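**Ticket 595 -- Teleop demos: wrist view and recorded gripper state disagree during cabinet approach**

Opened: 24 Apr 2018
Component: Viston teleop client, Hebden kitchen sim
Severity: medium
Status: waiting on retest

**Summary**

When I drive the arm by remote control toward the cabinet fronts in the Hebden kitchen, the recorded gripper opening does not match what the wrist camera renders. The fingers are drawn wide apart. The log says they are closing. The mismatch begins a short time after I release the trigger on the hand controller and lasts until the next trigger press. Demos recorded this way are useless for training, as the policy learns to close on nothing and then pull.

The fault shows up only in sessions recorded through the client. Scripted motions played straight into the sim are clean.

**Steps to reproduce**

1. Start the Hebden kitchen with the default seed.
2. Connect the hand controller and wait for the client to report a steady link.
3. Open the gripper fully and release the trigger.
4. Drive the arm toward a cabinet front without touching the trigger again.
5. Stop short of contact and hold.
6. Save the demo and compare the wrist view with the `grip_cmd` and `grip_pos` channels.

Wrist view during an approach, fingers open and nothing between them:

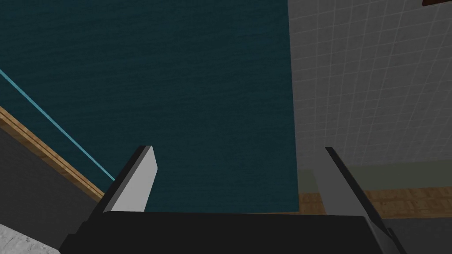 ### Teleoperation / Recording

Expected: `grip_cmd` stays at its open value for the whole approach, and `grip_pos` follows it.

Actual: `grip_pos` stays open, which agrees with the render. `grip_cmd` starts to ramp toward closed at step 306 of the demo and reaches its closed value before the arm stops. No trigger input is present in the raw controller stream over that stretch.

So the sim is fine and the recorded command channel is wrong. The arm never received the ramp. It exists only in the saved file.

**Things tried**

- Swapped the hand controller for the spare. Same result.
- Moved the client to the machine that runs the sim, to rule out the network. Same result, same step.
- Turned off command smoothing in the client. The ramp becomes a single jump at step 306.
- Shortened the demo to stop before step 306. Channel is clean.
- Replayed the saved demo in the sim. The gripper closes in free space in front of the cabinet, as the bad channel tells it to.
- Raised the recorder buffer from its default to 700 samples. The jump moves later in the demo. This is the first change that had any effect on the timing.

That last item points at the buffer. My guess is that the recorder holds trigger events in a ring, and once the ring wraps it reads back an old event as the current one. In all my demos the first trigger event is a short squeeze I do out of habit to check that the controller is live -- that would be the close command coming back around.

**Second pose**

I repeated the test with the wrist rolled well over against a gray wood-grain panel, in case the fault was tied to the approach direction. The camera is steeply tilted relative to the panel here and the render is still correct. The command channel goes bad in the same way.

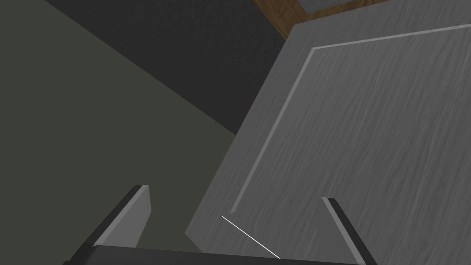 **Yu-na Oh:** Pose won't matter. The recorder doesn't know where the arm is. I think your ring theory is close, but the read index is the part I'd look at. In Viston the trigger stream only writes on change, and the recorder reads on every step. If you hold still on the trigger, the writer stops and the reader keeps going. It runs past the last valid entry and lands on whatever was there before. Can you do a run where you skip the habit squeeze at the start? If the jump goes away, that's your stale event. Also please attach the raw stream and not only the merged file. The merge step drops the write index.

**Follow-up**

Ran it without the squeeze. No jump at 306 and none later, up to the end of the demo. Ran it again with the squeeze and the jump returned. Raw streams for both runs are attached.

Checked the older demos from the Dranero task set with the same compare script. Two of them have the fault. Both begin with a squeeze and both have a long stretch with no trigger change. I have marked them as bad in the index and they should stay out of the next training run until they are recorded again. Repairing the channel by hand is possible -- copy `grip_pos` over `grip_cmd` for the bad stretch -- but the two differ in lag during real grasps, and I would rather record again.

**Workaround**

Until the patch is in:

- Do not squeeze the trigger before the recorder starts. Use the link light to check the controller.
- On long approaches, tap the trigger toward open at intervals. Each tap writes a fresh event.
- Run the compare script on every demo before it goes to the Stasesier share.

**Open items**

- Patch: hold the last written value when the reader catches up with the writer. Yu-na has a branch.
- Retest both poses on the branch with the default buffer size.
- Check if the base velocity channel also writes on change. If it does, it has the same problem.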